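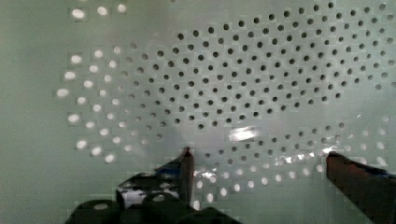
Nurhan Başaran
Blogueuse, ancienne prof de techno, curieuse à plein temps

Bon, je vous avais promis un compte rendu de la journée portes ouvertes d'Erley, et ça fait deux semaines que je repousse. Mes notes sont écrites au dos d'un plan d'accès, de travers, avec un numéro de bus au milieu (le 46, si ça intéresse quelqu'un : il passe toutes les demi-heures et s'arrête juste devant la grille). Je remets tout ça dans l'ordre comme je peux.

Erley, pour ceux qui ne connaissent pas, c'est un petit laboratoire de robotique installé dans l'ancienne imprimerie, derrière la gare de marchandises. Ils ouvrent une fois par an, le samedi, et il faut s'inscrire. J'avais reçu le billet n° 2033, ce qui m'a fait croire à une foule immense - en fait la numérotation continue d'une année sur l'autre, et nous étions une douzaine dans mon groupe. Très bien, d'ailleurs, on pouvait s'approcher et poser des questions bêtes. Je ne m'en suis pas privée !

On a commencé par un exposé, un peu long à mon goût, sur Skunum, leur logiciel maison. En gros, une personne guide le bras plusieurs fois de suite pour faire un geste, la machine garde tout en mémoire (les positions, les images, l'ouverture des doigts) et le logiciel essaie ensuite d'en tirer une façon de faire. La collection du moment compte 3249 essais. Le jeune homme qui parlait l'a dit avec une fierté de collectionneur de timbres, j'ai trouvé ça charmant.

Et puis on est passés dans la salle du fond, et là, j'ai retrouvé mes vingt ans. Un bras blanc, tout en rondeurs, avec un anneau de lumière bleue, et au bout une pince noire à deux doigts. La démonstration, c'était de la dînette ! Je m'attendais à des boulons, des engrenages, des cubes de couleur. Eh non : une passoire, des fruits, une assiette, une bouteille rouge qui ressemble fort à du ketchup. Un goûter d'enfants, mais servi par un bras articulé.

Ce qui m'a scotchée, c'est la vue depuis la pince. Il y a une petite caméra au poignet, et ce qu'elle voit n'a rien à voir avec ce que nous voyons, nous, debout à côté de la table. Moi je regarde une passoire et je pense « passoire ». La caméra, elle, a le nez dans du vert pâle et des trous à n'en plus finir, des trous noirs, des trous blancs, des reflets, et les deux doigts qui dépassent en bas. J'ai demandé comment on s'y retrouve là-dedans. La dame qui surveillait l'arrêt d'urgence m'a répondu : « On ne s'y retrouve pas toujours. » J'ai aimé cette réponse, et je l'ai notée tout de suite.

Elle m'a expliqué que les objets ajourés sont parmi les plus pénibles. Le fond se voit à travers, ça change dès que le bras bouge un peu, et une surface brillante par-dessus, c'est le bouquet. Pour un saladier plein, on s'en sort bien mieux. C'est pour ça qu'ils gardent la passoire dans le programme, année après année, alors que tout le monde dans l'équipe en a assez de la voir.
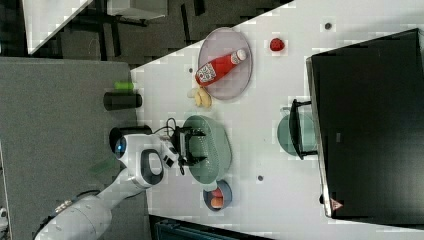 La pince ouverte au-dessus de la passoire. À côté, le petit bol et ses deux fruits orange.

J'ai pu essayer les commandes à mon tour (j'avais levé la main la première, évidemment). On déplace le bras avec une sorte de poignée posée sur un pupitre, et on serre avec l'index. Sur le papier, c'est enfantin. En pratique, j'ai mis une éternité à descendre, je suis partie trop à gauche, j'ai refermé la pince sur du vide et le monsieur derrière moi a poussé un soupir que j'ai très bien entendu. Au troisième essai, j'ai attrapé le bord ! Pas soulevé, hein, attrapé. J'étais contente comme tout.

Le plus déroutant, c'est la profondeur. Sur l'écran du pupitre, on ne sait pas si l'on est à un doigt de l'objet ou à une main. Les habitués regardent l'ombre, les débutants regardent l'écran et tapent dans la table (la mienne va bien, merci).

Côté chiffres, puisque certains d'entre vous m'en réclament toujours : avec la version actuelle, le bras réussit tout seul jusqu'à 84 % des prises sur les objets qu'il connaît. Sur un objet nouveau, on ne nous a pas donné de pourcentage, et vu la moue de la dame, je n'ai pas insisté.

Il y avait aussi une deuxième démonstration, par la société Bunnag, qui fabrique des doigts souples pour l'agroalimentaire. J'ai moins accroché, la présentation se faisait sur diapositives et il était midi passé. J'ai quand même récupéré un échantillon de caoutchouc qui traîne depuis sur mon bureau et que mon chat considère comme sa propriété.

Pour les gens pratiques : l'entrée est gratuite, il y a un ascenseur, le café est mauvais et les enfants sont admis à partir de huit ans. Prenez un pull, la salle du fond est climatisée comme une chambre froide. Et allez-y le matin, l'après-midi les groupes sont plus gros et on ne passe plus tous aux commandes.

La prochaine visite de ma liste, c'est l'atelier Irketon, en juin, avec des robots qui plient du linge. Si quelqu'un veut m'accompagner, il reste une place dans la voiture, écrivez-moi dans les commentaires.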